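Speaker notes — Otia hand-held gripper kit, review talk
134 views · 2 shares · 4 comments

Start at once, the slot is short. Say up front that we paid for the kit ourselves and that Adov has seen none of these notes.

What's in the box: two hand-held grippers, spare fingers, a charger, the capture software. Price is $800 per gripper. Mention that the software license is separate and renews every November.

We used it at the Dembridge site on laundry work. Shirts, pillowcases, some toweling. Cloth is the hard case for any gripper, so spend most of the talk on it. White cloth especially — the folds run together and the software has little to go on except seams and shadow.

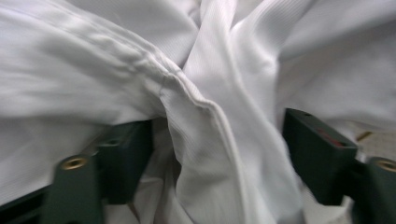

Hirose asked at the dry run whether the fingers would hold up through a full season of this, and said their own plant had given up on printed ones.

Answer that directly. We logged 4,000 grasps and replaced one pair of fingers. The threaded inserts stayed put. Grip on thin cotton was good, on thick hems less so.

Weak points, go slowly: battery door, the manual, slow export. Support answered our emails but took a while.

Close with who should buy it. Small teams that need cloth data and can live with the export times. Then questions.

Comments
Does the license cover both grippers or one each?
We had the same trouble with the battery door. Tape works.
Would like to see the towel results written up.
Export is faster if you turn off previews.

Related
Otia kit: first setup
Folding shirts at Dembridge, part 2
Choosing finger pads for cloth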